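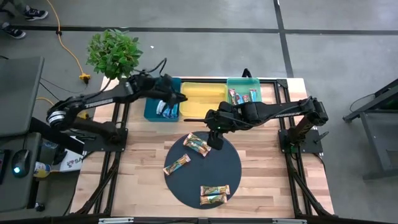
3.2 Study Area and Household Sample

The survey was carried out in two neighboring districts, Jindholm and Cornlow, which share a waste contractor but differ in housing type. Jindholm is made up mostly of detached homes with private driveways. Cornlow consists largely of apartment blocks in which residents carry their waste to a shared enclosure. Both districts moved from mixed collection to separate collection of paper, packaging and food waste in June, two years before the survey began.

A total of 2,161 households returned a usable questionnaire. Households that had moved into the area after the change in service were kept in the sample but were analyzed separately, as they had no experience of the earlier arrangement. Where two questionnaires were received from one address, the first to arrive was used.

3.3 Measures

Sorting effort was measured with a 10-item scale covering time, storage space, smell, confusion over labels, and distance to the collection point. Each item was scored from "never a problem" to "always a problem." The scale was adapted from the instrument described in Witkowska, with the wording shortened for use by mail. Two items on garden waste were dropped in Cornlow, where few respondents have a garden, and scores there were rescaled to allow comparison.

Sorting accuracy was measured at the curb or enclosure. Field staff opened a sample of containers on the morning of collection and recorded the share of misplaced material by weight. In the apartment blocks this could be done only for the building as a whole, so accuracy in Cornlow cannot be tied to a single household.

Figure 2. Reported sorting effort by housing type. Bars show mean scale scores; higher values indicate greater effort.

3.4 Findings on Effort

As Figure 2 shows, reported effort was higher in apartments than in detached homes. The gap was widest for storage space and narrowest for confusion over labels. Respondents in both districts found the printed Flostura guide easy to follow, although many noted that it gave no advice on composite cartons. Effort fell with length of residence in Jindholm. No such pattern was found in Cornlow, where the distance to the enclosure remained the most common complaint among new and long-term residents alike.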